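Cuaderno de taller - archivo y restauración, casa Standen
2 de abril de 2025
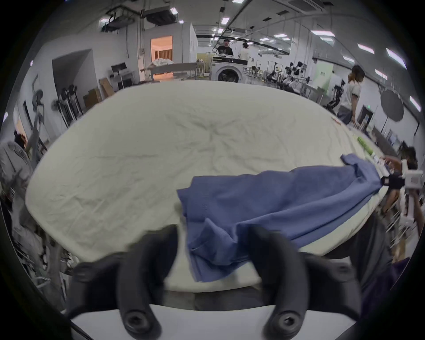 ¡Por fin tenemos los planos del ala norte! Rogelio Layug los encontró metidos en el legajo 352, el que dábamos por perdido desde el traslado, entre facturas de cal y dos cartas del maestro de obras. Son seis hojas a tinta, con las cotas en varas y anotaciones al margen que todavía no leo del todo (la letra es endiablada, pero preciosa).

Lo mejor: la galería de Standen sí tenía celosías en el lado del patio. Llevábamos meses discutiéndolo con la gente de Karnonness, que proponía dejar los vanos abiertos, y en la hoja 4 están dibujadas una por una. Faisal Paracha cree que el dibujo es anterior a la reforma y que luego pudieron cambiarlo en obra. Puede ser. Habría que mirar las jambas por si quedan huellas de anclaje - mañana subo con él al andamio.

Morteros. La muestra 605 sigue dando demasiado gris. La 703 me gusta mucho más, tira a miel y al rascarla se parece bastante al original de la escalera. Repetirla con la arena de Stundale tamizada más fina y dejarla en el muro oeste, que es el que más agua recibe.

Hennessy manda el borrador del programa de reapertura para octubre: concierto en el patio, visitas guiadas y una sala pequeña con los documentos. Yo metería los planos ahí sin dudarlo, ¡con las celosías al lado, si llegamos! Hay que avisarles de que el texto de la sala repite la fecha antigua de la fundación, la que corregimos el año pasado.

Pendiente:
pedir carpetas de conservación, tamaño grande
transcribir los márgenes de las hojas 2 y 4
contestar a Karnonness antes de que cierren el presupuesto de carpintería
preguntar a Rogelio si en el mismo estante había más legajos sin signatura - dice que vio otros dos, atados con cinta roja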